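Ticket: Mouse wheel jumps and left button sticks, desk by the glass partition
Opened by: Solène Gaillard
Handled by: Otakar Vondráček
Status: Closed, with one open point for the next person

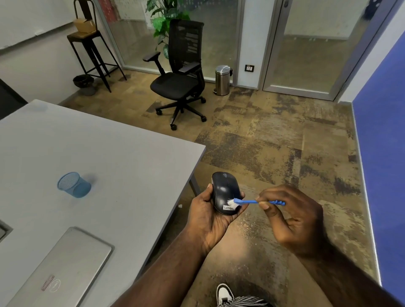
Tuesday, 9:10, Solène Gaillard
Hello Otakar. The mouse at my desk has the same problem as last week, but now it is stronger. When I scroll down in a long file, the page goes down a little and then jumps up again. The left button also stays pressed sometimes, so I drag things which I only wanted to select. This morning I moved a whole folder of the Nigatu invoices into another folder, and it took me a long time to find it. I put in a new battery yesterday. Nothing changed.

Tuesday, 9:25, Otakar Vondráček
Good morning Solène. Thank you for the clear message. Please tell me three things:
Does the jump also happen in the browser, or only in the invoice program?
Does the touchpad of the laptop scroll normally?
When was the mouse cleaned the last time?

Tuesday, 9:40, Solène Gaillard
It happens in all programs. The touchpad is fine, I scrolled the same file with two fingers and it was smooth. About cleaning, I must say I do not know. I received the mouse from Obsa when he moved to the Sotville office, and I have never cleaned it myself except with a tissue on the top.

Tuesday, 9:55, Otakar Vondráček
Then I think the laptop is not the problem. Before we order a new one, I would like to try a cleaning. In the supply cabinet, second shelf, there is a box with small brushes. Please take one with soft bristles, they are for keyboards and mice. Do not use the spray bottle from the kitchen. We lost one mouse in December because somebody sprayed directly into the wheel.

The order which I use:
1. Switch off the mouse and take out the battery.
2. Brush the sides first, along the line where the upper shell meets the lower part. Short strokes, away from the buttons.
3. Brush the gap between the left and right button.
4. Turn the wheel a little with the thumb, brush, turn again, brush again. Do this until the wheel has made a full turn.
5. Hold the mouse with the wheel down and tap it lightly against your palm.
6. Wipe the bottom and the sensor window with a dry cloth.
7. Battery in, switch on, test.

Please do not press hard with the brush. If a hair from it stays in the wheel, the jumping can become worse.

Tuesday, 10:50, Solène Gaillard
I did all the steps. A gray line of dust came out of the side gap, and some crumbs from the wheel. I am a little ashamed. The left button is now good, I clicked 100 times and it did not stick. The wheel is better but not perfect. When I scroll slowly it is fine, when I scroll fast it still jumps back sometimes.

Tuesday, 11:05, Otakar Vondráček
Good that the button is repaired. For the wheel, please repeat only step 4, and this time brush from both sides, left and right. Usually the first cleaning makes the dust loose and the second takes it out. Also please check the scroll setting. Somebody before you maybe changed the number of lines. I recommend 5.

Tuesday, 11:30, Solène Gaillard
The setting was on 9, I changed it to 5. After the second brushing I tested with the longest file I have, the Plornex price list, from the first page to the last page and back. There was one small jump in the beginning and then no more.

Tuesday, 11:35, Otakar Vondráček
Very good. Please use it normally until the end of the day and write to me if the jump returns.

Tuesday, 16:20, Solène Gaillard
No jump in the afternoon. Selamawit, who shares the desk with me, also tried it and she is satisfied. She asks if she can keep one brush in our drawer for her keyboard.

Tuesday, 16:30, Otakar Vondráček
Yes, she can keep it. I will write it in the supply list. I close the ticket now.

Open point: only two soft brushes are left in the box. Anoma Thambiah will add them to the next order from Liltov, together with dry cloths.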